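**Ticket: Save slot 2 rolls back after the bell tower boss (Grenditz, patch 11)**
Opened by: Florence Robichaud
Status: Open, awaiting build
Product: Grenditz (Astix), PC version, Clemby launcher

August 7, 2019

**Summary**

Beating the bell tower boss and saving at the shrine behind it gives the normal save chime and the normal icon. Quit to the title, load again, and I'm back in front of the boss door with the boss alive and the map at 83 per cent, same as it was before the fight. The double jump I picked up afterwards is gone as well.

I've read the pinned post that says this was fixed in the last patch. I don't believe it was. What I think got fixed is the crash on the same screen, and somebody ticked both boxes.

**Set-up**

- Windows 10, game installed on the second drive
- Clemby cloud saves on for the first attempt, off afterwards
- Controller for some runs, keyboard for the others
- No mods, unless you count the French subtitles from the official page
- Veteran difficulty

**What I was told to try, and what came of it**

1. *Verify the files.* Launcher says everything is fine. It also said everything was fine in the patch where the merchant had no head, so I don't put much weight on it.

2. *Turn off cloud saves.* Done. Same rollback. The local save file does get a new timestamp when I use the shrine, so the game is writing something. What it's writing is another matter.

3. *Use a different slot.* Copied slot 2 to the empty one and fought the boss again. This time it held. Then I went back to the original slot, fought the boss there, and lost it again. Support's reply was that the slot number "should have no effect". Fine, but it does.

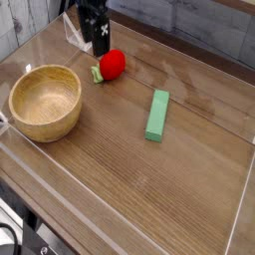
4. *Save at the lower shrine instead.* That one works if you walk down by the stairs. If you drop through the broken floor it doesn't, and you're back at the door on loading. I repeated both routes to be sure, and got the same answer each time. To me that points at the room change and away from the shrine, but I'm not the one with the source code.

5. *Reinstall.* I was reluctant, as it's the advice people give when they've run out of advice. Did it anyway. No change.

6. *Start a new game.* No. I'm not replaying the flooded crypt to prove something I've already proved.

**Reply from Hugo Lecomte (Astix support)**

> Thanks for the detail, Florence. I can't reproduce with your steps on a clean save. Could you tell me whether you had Marinho in the party during the fight? There was an older issue where swapping characters on the last hit stopped the room from being marked as finished. It's meant to be closed, but I'd like to rule it out. Please also attach the save from before the fight and the one from after it.

**My answer**

Yes, Marinho was in the party. She's the only one who can reach the bell ropes, so I'd be surprised if anybody gets through that fight without her. Both saves attached.

I tried your theory. Swapping away from her before the last hit: rollback. Staying as her for the whole second phase: the save held. So your old issue looks very much alive. It doesn't explain why the copied slot behaved, unless I happened to finish that one as Marinho, and I can't swear that I didn't. I wasn't writing it down at that stage.

It also doesn't explain the broken floor. You may have two bugs here. I'd ask you not to close this ticket when one of them goes away.

**Reply from Hugo Lecomte**

> Reproduced with your save. Swapping on the last hit skips the room flag, and the next room then loads the older state over the newer one. The stairs pass through a short corridor that sets the flag again, and falling through the floor skips that corridor, so I think it's a single fault. I've passed it to the team. The fix is planned for the November patch.

**My answer**

That's a decent explanation and I'll accept it once I've seen it work. November is a long wait for a boss that deletes itself, though. Please change the pinned post in the meantime, as it still says "resolved" and people are reinstalling because of it. 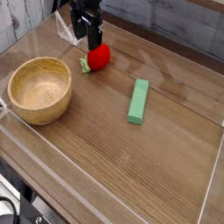 ## Workaround until the patch

- Make a copy of the slot before entering the bell tower.
- Land the last hit as Marinho. Don't swap during the slow-motion bit either.
- Leave by the stairs and save at the lower shrine.
- Quit to the title and load once before going any further. If the boss door is shut and the bell is ringing, it hasn't saved.

Cloud saves can be left on. They made no difference in any of my runs.

Pinned post still unchanged when I last looked. Leaving this open.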